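Desktop Teardown Parts Set – README

Nipon Limsakul
June

Summary

This is the card for the desktop teardown set kept under the Todorova project. It covers a tower-style desktop PC opened on its side, the parts that come out of it, and the plates and blocks used to hold parts on the table. The set is meant for people writing or checking disassembly instructions, part lists and refurbishing guides.

The set has 2554 still images in 61 folders. One folder is one work session. Sessions differ in length, and some stop partway through a case.

Folder layout

stills/ – images, grouped by session
parts.csv – one row per part, with the short name used in the labels
steps.csv – one row per step, with session, step name and first and last image
notes/ – plain text, one file per session, not always filled in
CHANGES – read this before merging with an older copy

Older copies used the folder name "pics". The scripts still accept it and print a warning.

Part names

Names in parts.csv are lowercase with underscores. The ones that cause the most confusion:

psu – the power supply as one unit. The harness is labeled separately as psu_harness, including the portion that is still plugged in.
cpu – the processor only. The metal retention bracket is cpu_bracket. A session with the cooler already off has no cooler row at all; do not read a missing row as a missing label.
dimm_slot – the slot, whether or not a module is in it. Modules are dimm.
card_lp – any low-profile expansion card. The type of card is not recorded in the name.
drive_cage – the fixed sheet-metal structure.
drive_bay – the opening a drive goes into.
drive_carrier – the blue plastic carrier. A drive in its carrier gets two labels, drive and drive_carrier, and the two outlines overlap.
latch – the blue plastic piece on the cage. Early sessions called this "tab". Both spellings are mapped to latch when the files load.
plate – a gray plate with raised features for holding parts.

SATA cables are named by color where the color is clear (sata_blue, sata_orange) and sata_other where it is not. Loose power wires are never named by color.

Orientation

The case is laid flat with the open side up. All left/right terms in steps.csv are given as seen in the overview stills, with the power supply at upper left and the drive cage at upper right. "Top" and "bottom" in the notes also follow the overview, so they do not match the top and bottom of the case when it stands on a desk. The Clikodell guide uses the standing terms. If you join the two, run orient.py first.

Close stills do not follow this rule. Use them by part name only.

Steps

Step names are a verb and a part: remove drive_carrier, seat drive_carrier, unplug sata_blue. There are 25 of them. A step begins at the first image where the part is held and ends at the first image where it is let go. Holding a part again after a pause starts a new row.

Placing a part on or in a plate is its own step, "park". Parking is logged per part and the slot number is optional – 141 park rows have no slot number and we do not plan to go back and add them.

Sample stills

Two overviews of the opened case, then a close view of a gray plate with a light-blue part in its right-hand slot. 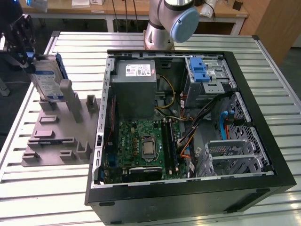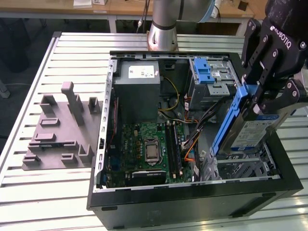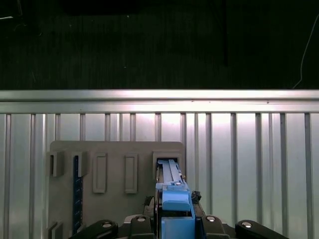 Known problems

Cable outlines are the weakest part of the set. Where several wires run in a bundle the outline follows the bundle, and single wires inside it are not separated. Two labelers disagreed often on where psu_harness ends.

Small print on labels is not transcribed. Serial numbers were not collected, and we will not answer requests for them.

Screws are labeled only when they are out of the case. Screws still in the cage or the rim are ignored.

The Trondetti export drops the notes folder without a message. Copy it over by hand.

Reflections on bare metal were sometimes outlined as part of drive_cage in the first batch. Most have been fixed. If you find one, send the session number and the image number, nothing else is needed.

Use

Free for teaching, repair documentation and research. Keep this file with any copy. If you change part names, change the version line in CHANGES too, or the loader will reject the folder. The Pronmont mirror is one version behind and should be used only if the main one is down.

Comments (3)

tmr_bench
Is there a reason card_lp doesn't split by type? We need graphics cards apart from network cards and are relabeling by hand now.

N. Limsakul
The labelers could not tell them apart reliably with the brackets hidden. If you finish your relabeling, send the csv and I'll add it as an optional column.

oldcase
orient.py fails on session names with a space in them. Renaming the folder fixed it for me.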